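Derow fingers vs the stock Elotent ones, anyone run both?

gantrygoose
Posts: 596
Trying to pick fingers for a small bench arm. Got the stock Elotent pair that came with it, been offered a Derow set second hand. Work is mostly flat things off a table, thin edges, pens, the odd board. Wrist camera stays on either way. Which would you go for and why?

mildsteel_moth
Posts: 1089
Derow. Stock ones are too fat at the tip for anything lying flat. You end up pushing it across the table until it hits a wall.

pib_and_pob
Posts: 10
Disagree sorry. Had the Derow set for a few months and sent them back. Lovely tips but they flex sideways, and with a pen in the grip you can see it wander when you try to draw anything. Stock are ugly but stiff.

mildsteel_moth
Posts: 1089
Were yours the early ones with 3 screws? Those did flex. Newer mount is a different shape altogether.

pib_and_pob
Posts: 10
No idea, didnt look. Maybe.

gantrygoose
Posts: 596
Mine would be the newer mount going by the seller's pics. What about the camera, does either pair get in the way? Thats half my worry. Running it through a Saithong controller if it matters.

tallowlamp
Posts: not shown
Controller matters more than the fingers imo. Saithong is fine for position but the force limit is coarse, it goes from nothing to squashed. Spend the money there.

mildsteel_moth
Posts: 1089
He asked about fingers though.

tallowlamp
Posts: not shown
And I'm telling him fingers wont fix it. Same grip, better controller, dropped far less stuff. Used a Stultuvetti box for the last lot and never went back.

kettlewright
Posts: not shown
On the camera question, I run black fingers and a whiteboard on a white table, so plenty to moan about. Wide open they still take up the bottom of the view. You get used to it. Grabbed one from the wrist cam so you can judge, board with an A on it, right finger over the edge of the frame.

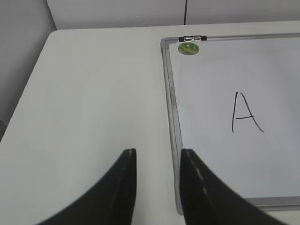 Main thing for me is seeing both tips right up to contact. If the tips drop out of view you're guessing the last bit, and guessing on a metal edge is how you chip pads. So before you buy, close them fully, look at the feed, then open them fully and look again. If either one hides the tips, tilt the camera mount first, its free.

White on white is a pain as well. Board frame gives me an edge to aim at, the table gives me nothing. Dark mat helps if you can live with it.

gantrygoose
Posts: 596
Thats really useful, cheers. Mine sits lower than that I think, barely see the tips at all. Will try tilting it tonight.

pib_and_pob
Posts: 10
Dark mat and then you lose the black fingers instead! Put a bit of light tape on the tips if you do that.

kettlewright
Posts: not shown
Fair. Mid grey then.

mildsteel_moth
Posts: 1089
Still say Derow. Offer him less than he's asking and check teh mount before you hand anything over.

gantrygoose
Posts: 596
Going to ask if I can borrow them for an evening first. Will post both feeds if he says yes.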